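2019-04-09

Day two of drinking more water. The plan says seven glasses, which sounded modest when I read it in bed and turns out to be a part-time job. By eleven I had managed two and knew every hook on the back of the restroom door.

Spent the morning on the phone with Votar, who say the water meter reads 1,226 and should read 1,000. I said I have no idea what it should read, that's why I pay them. They put me on hold with a flute. When the flute stopped, a different person told me to take the reading myself and send it in on a form, and the form is available from the Cetel office, which closes for lunch at the hour most people have lunch. I wrote all this on the back of the envelope the bill came in. It is now the most organized document I own.

Went to Frade after work for bread and came out with no bread. They have moved everything again. Bread is where the pet food was, pet food is by the greeting cards, and the greeting cards have gone wherever the good tomatoes went last fall. I did buy a fern. It was marked down and looked as if it had heard the price.

The fern is on the kitchen sill, next to the other fern, which I am not going to discuss.

Supper was soup and crackers in place of soup and bread. Fine. I read forty pages of the book about the lighthouse, in which the lighthouse has still not appeared. There's been a good deal of weather and a cousin with debts. I'd give it up but it's a library copy and I already renewed it, so now we're committed to each other until June.

Glass count at bedtime: five, if soup counts. I've decided it does. 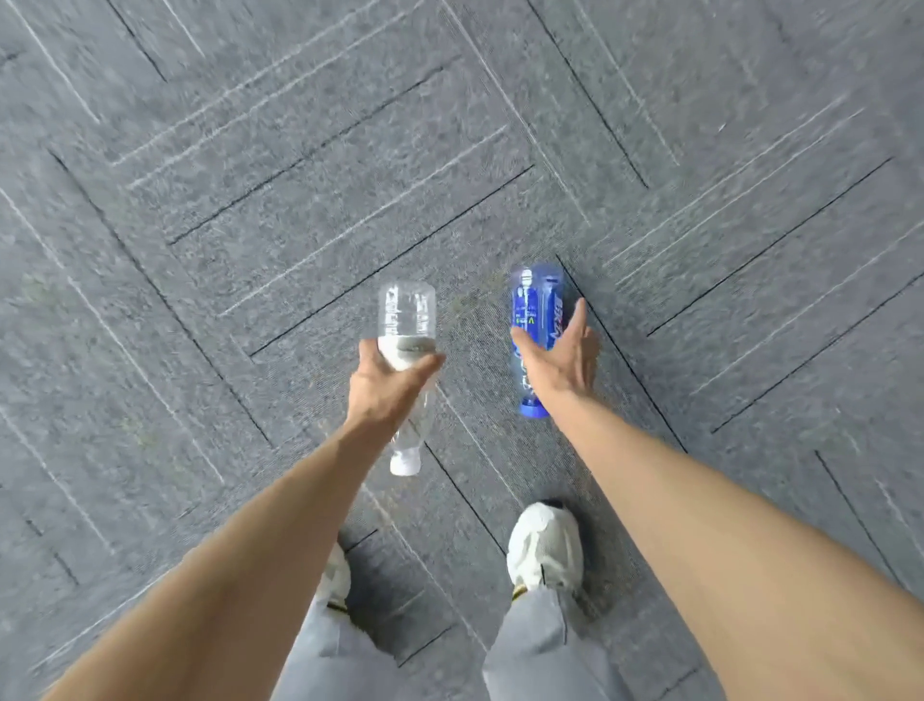

Both hands full. The water one is upside down.

Tomorrow: Cetel before lunch, bread, and call Potesa about the boiler, which has started making its noise again, the one like a man clearing his throat before bad news. It only does it at night. I told them that last time and they sent someone at ten in the morning, who listened to it politely and charged me for the visit.

Up twice already. The water is working.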